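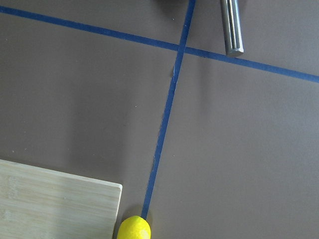
Vilém Slanina, Trirnari Kitchen Layout Group

3.2 Taping out the breakfast table

I'm very fond of blue tape, and this section is mostly my excuse to talk about it. In Figure 1 two strips cross on the brownish-grey tabletop, one laid over the other, and the lower one of my landmarks is a yellow lemon just where a strip ends. The edges are a bit ragged, as hand-laid tape tends to be (I gave up on rulers in August). What I wanted was a table where you could say "put the bread in that square" and be understood, with the lines still easy to ignore while you're thinking about breakfast.

Our first layout, Stoso, had 40 cells and drove everybody mad. Danko, the one I describe from now on, uses big rectangles instead, large enough for a chopping board and a bit of elbow room. Figure 2 gives the wider view, with the board, a pair of lemons on the line in front of it, and the pink bowl with its metal scoop over to the right.

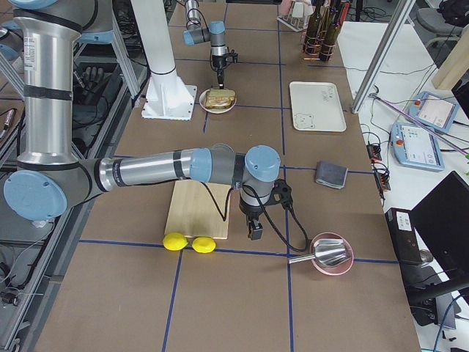
Does a taped table need to be laid out again for every meal?
Only when the largest item changes. We kept one layout for all 512 breakfasts and moved the tape for soup, because the soup tureen wouldn't fit in a cell.

The plate took more arguing over than the board did! I like it at the far end, near the tray, so that serving is a short slide and the crumbs stay by the bread. 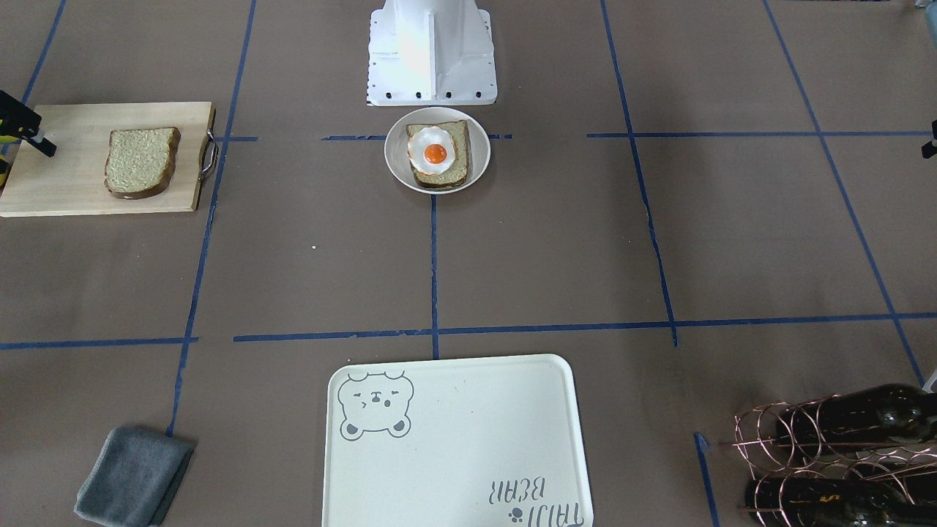

Text and layout notes: V. Slanina

Figure 3. Fried egg on toast on the round white plate, a slice of bread on the board, and the tray with the bear on it.

I count the plate and the tray as one station in the notes, and the board as another. Tesik, our older scheme, split them further and gave the cloth a station of its own, so its 3,826 placement notes had to be recoded before I could compare anything. The recoding rules are in Appendix 6.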